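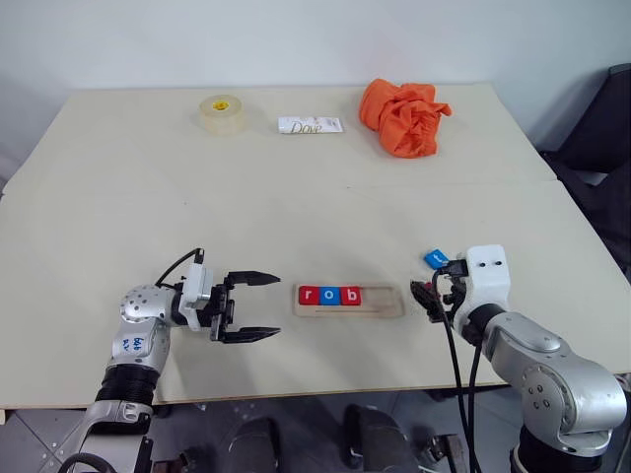 Xuân Phùng had been spelling the same word since lunch. The word was supposed to be robin, and the tray would not hold it.

"It needs two more," she said.

"It needs one," said Nermin Güneş. She was on the floor with a shipping label, trying to get the backing off. "Make it robe."

"We don't have an e."

"Then we don't have an i either."

Xuân looked in the bag again. The letters had come from Clarnach with a boxful of other things from the old school, and whoever packed them had not checked that the alphabet was all there. She had a buyer in Akyol who wanted the tray by the end of June. The buyer's daughter was named Robin. Xuân had told the woman it would be no trouble at all.

"How much is she paying?" Nermin asked.

"Seven dollars."

"For seven dollars she can have rob."

Xuân got up and put the kettle on. The shop had taken in $426 that month, and the rent was $2,000. They both knew the numbers and had stopped saying them out loud. Nermin still talked about the place in Trallus sometimes, where a person could rent two rooms and a yard for less. Xuân did not want a yard.

When she came back with the tea, Nermin had given up on the label and was standing at the table.
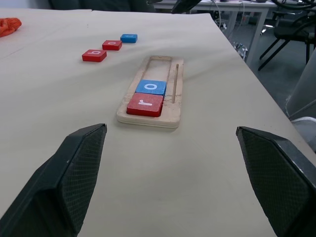 "You could sell it with only the r and the o," Nermin said. "Tell her the rest is coming."

"Is the rest coming?"

"I could call Clarnach."

"You said you'd never call Clarnach again."

Nermin drank some of her tea. Her brother still lived there, in the house by the bus station, and they had not spoken since their mother's funeral. He was the one who had sent the box. He hadn't put a note in it.

"He might have the other letters," she said. "He never looks under anything."

Xuân slid the phone across to her. Nermin dialed most of the number, stopped, and then dialed the last digit. It rang for a long time.

"It's me," she said. "Do you have an i?"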